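Can a Robot Help in the Kitchen?

By Esi Adjei

Imagine that you have finished your dinner. The plates are dirty and there are crumbs on the floor. Would it not be nice if a machine did all the cleaning?

Some machines help us already. A dishwasher washes plates, but a person must put them inside. A washing machine cleans socks, but it can not find the one under your bed!

What is difficult for a robot?

A robot arm in a car factory makes the same move all day, and every part comes to the same place. A kitchen is different. Today the cup is by the sink, tomorrow it is on a chair. Strawberries are small, plates are flat and wide, and an oven has a door that must be pulled open. For each thing the robot needs another way of holding.

Your hand knows these ways already, because you have practiced since you were a baby. A robot has to practice too – often with a few things on a table, like a plate, a colander and some fruit.

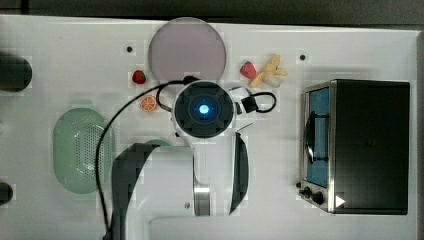 So, can they do chores yet?

A little. Some robots can pick up a toy banana and put it on a plate. But they are slow, and they may fail when somebody moves the plate. Cleaning a whole kitchen alone is still very hard for them.

Try it yourself

Put on thick gloves, close one eye and move five spoons from the table into a bowl. Ask a friend to move the bowl while you work. How many spoons did you drop?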